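Rasby Cups and Glasses, data card

Version of 2022-03-07

Summary

Rasby is a set of 699 short recordings of drinkware being put away after washing up. The cups, mugs and glasses are ordinary household ones in mixed colors and sizes. Recording took place in two kitchens, listed in the files as Palma and Stimbridge. The Jarnix folder holds the labels and the item list.

What is in the set

Each recording covers one stretch of work at the counter next to the sink. Items start in the dish rack or on the countertop and end up in a cupboard, on a shelf or on a tray. Palma has 400 recordings and Stimbridge has the rest. There are 69 different items in the list, and each has an ID, a main color, a second color if the inside or the rim differs, and a type (mug, cup, glass, other).

Mugs with a different color inside are labeled by the outside first. A white mug with a red interior is "white/red", and a mug that is one color all over gets a single word. Yellow and orange caused the most disagreement between labelers, so both are accepted in the color field for the same item.
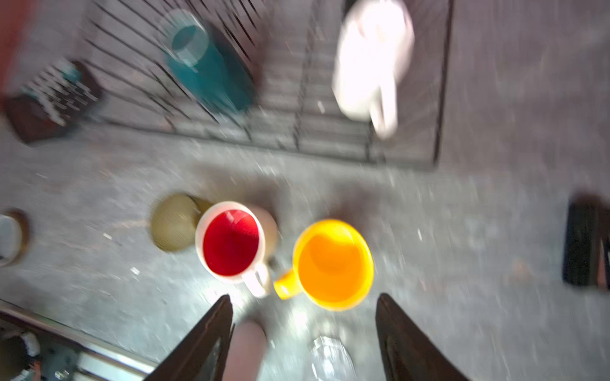
Clear glasses are labeled "clear" even when something colored shows through them. Cups lying on their side in the rack keep the same ID as when they stand upright, and the position field is set to "side". Items that are more than half hidden behind another item are marked "partial". If the labeler could not tell what an item was, the type is "other" and the color is still filled in.

Layout

recordings/palma
recordings/stimbridge
jarnix/items.csv
jarnix/labels.csv
jarnix/changes.txt

Known problems

Fast movement blurs small items, mostly in the rack. Labels for these were made from the nearest sharp view.
In 9 recordings the item ID changes partway through by mistake. They are listed in changes.txt and will be fixed in May.
Plates and cutlery sometimes appear at the edge of the counter. They are not labeled.
Chipped items were left out of the item list after the first week, but a few still turn up in Palma.

Use

The set is free for teaching and research. Please keep this file with any copy you pass on, and give the version date when you report an error.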